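Share 15 | Comments 2 | Print | E-mail this article

4.2 Comparison of gripper controllers on the desktop disassembly task

The second set of trials used the desktop tower described in Section 3. We compared two controllers for the same two-finger gripper. The first, Umlow, commands finger position and stops when the motor current passes a fixed limit. The second, Clurnano, commands finger force directly and adjusts opening width while the arm is moving. Arm, fingers, and case position were held constant. The case was laid on its side with the side panel off, so that all approaches were made from above.

Each controller was given 20 attempts at each of two subtasks. In the drive subtask, the arm carries a drive caddy over the bay and lowers it along the bay axis. In the cable subtask, the fingers enter the wiring between the drive cage and the card bracket and close on a target wire bundle. The two were chosen because they load the fingers differently. The caddy is stiff and has flat sides, while the bundle moves away from the fingers as they close. Figure 6 shows the gripper at work in both areas of the case.

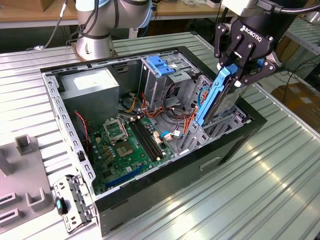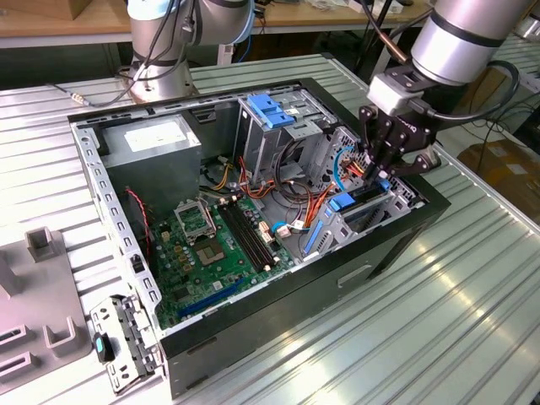

Figure 6. Two-finger gripper working inside the open tower. First image: drive caddy lowered into the front bay. Second image: fingers among the wires near the card bracket.

For the drive subtask the two controllers gave similar results. Umlow completed 15 of 20 insertions and Clurnano completed 15 of 20, but the failures were of different kinds. Under Umlow, the caddy tilted in the fingers after touching the bay edge, and the arm continued down until the force limit at the wrist was reached. Under Clurnano, the caddy stayed aligned but slid upward between the fingers before it was fully seated. Raising the force setpoint reduced the sliding. It also left marks on the plastic, and we did not use the higher setting in the counted trials.

The cable subtask separated the controllers more clearly. Umlow often reported a closed grasp when the fingers had met the sheet metal of the bracket and held no wire. Current alone did not distinguish these cases. Clurnano lowers its closing speed on first contact and checks the width again after 200 ms, and most false grasps were rejected at that step. The check lengthens each grasp, and in dense wiring it was sometimes repeated several times before the arm could move on.

Both controllers depend on the starting pose supplied by the vision module (Dimitriou and Hirvonen, Section 2). Pose errors across the finger width were tolerated. Errors along the approach axis were not, and they account for the early stops in both subtasks. We return to this point in Section 5, where the wrist camera is replaced.

Contact: Loredana Caruso, Anau Manipulation Group | Print | E-mail | Back to top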